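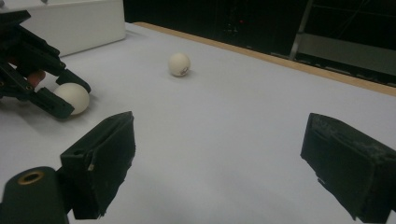

Attachment 1 to Ticket 908: white table tennis balls at the test table, printed mark on one ball.

Home | Tickets | Equipment | Facilities | Contact

Ticket 908
Site: Trustham Recreation Center, Games Room
Category: Consumables and table surfaces
Opened: 9/16/19
Reported by: Tracey Oakley
Assigned to: Terence Treloar
Status: Closed, with follow-up

Reported problem
Players in the Monday session report that balls from the new carton bounce unevenly and drift to one side on slow serves. The carton was supplied by Ralance and holds 500 balls. Players had no complaint about the previous supply from Kirkine. The reporter asks whether the fault lies with the balls or with the tables, as both were changed during the summer closure.

Entry 1, T. Treloar
A sample of 14 balls was drawn from the Ralance carton and placed one at a time on the white test table. The table was checked with a level along both sides and across each end before the test began. A ball in good condition should remain where it is set down. Four of the sample rolled toward the same side each time, regardless of how they were placed. The remaining ten stayed in position.

Entry 2, T. Treloar
The four balls were spun by hand on the same surface. Each showed a visible wobble. Two have a seam that can be felt with a fingernail. The position of the printed mark made no difference to the direction of roll. The balls have been bagged and labeled with this ticket number.

Entry 3, T. Oakley
Please confirm whether the playing tables were also checked. Table 2 was moved to the window side in the last week of the closure, and the evening group has mentioned a dead spot near the net.

Entry 4, T. Treloar
Confirmed. Table 2 was found to be low at one corner and the foot has been adjusted. The dead spot could not be reproduced. A Kirkine ball dropped at 45 points across the surface gave an even bounce by eye and by ear. The table may remain in use.

Resolution
The drift is attributed to uneven balls in the Ralance carton and, on Table 2 only, to the low corner. The carton has been withdrawn from the games room and moved to the locked cabinet. Staff are asked to issue Kirkine balls from the old stock until a replacement is received. Balls from the withdrawn carton may be used for the junior relay games, where bounce is of no importance.

Follow-up
1. Replacement request sent to Ralance, quoting this ticket. Reply pending.
2. Naylor to recheck the feet on all tables at the February service visit.
3. Further reports of uneven bounce should be added to this ticket and should state the table number.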